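31 May 2024
by Waqas Kakakhel

Second month in Pamdale

I have now lived two months in this town and I still write my diary in English, as I promised to my teacher in April. My sister reads it and corrects me, but only the big mistakes.

Today I went to the Pillis office to ask about the water bill. The letter said 520 pounds, and I was sure it was wrong, as I live alone and I am careful. I waited 35 minutes. The woman at the desk was polite. She looked in her computer and found that the bill was for the whole house, with the two flats under mine. My part is much smaller. She will send a new letter, and until then I must not pay anything. I asked her to write this on paper and she did.

After that I walked home by the canal. The elder trees are in flower now and the smell is very strong after rain. I met Iqra Butt with her shopping and we talked for a while about the bus to Waston, which is late every morning. She takes the number 4 and she has already written two letters of complaint. I said I would sign the third one.
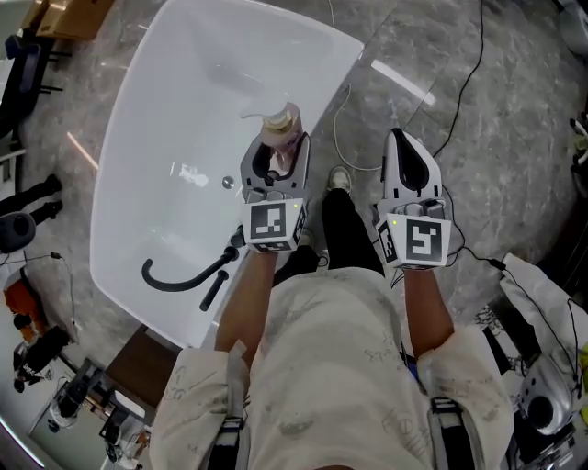
Evening

I had a long bath, the first one this week, and read the old Pirzada cookery book until my fingers were like raisins. My mother used it for weddings. In the back she wrote the amounts for lentils with lemon, and I could not read one word. It can be "a spoon" or "a spring", and I must ask her on the telephone.

Then I cooked the lentils anyway, with a spoon of cumin. They were a little too salty. I ate them with bread by the window and listened to the neighbours' radio through the wall. It was a programme about sheep prices, and I understood nearly all of it.

Tomorrow: buy stamps, return the ladder to Iqra, telephone home before eight.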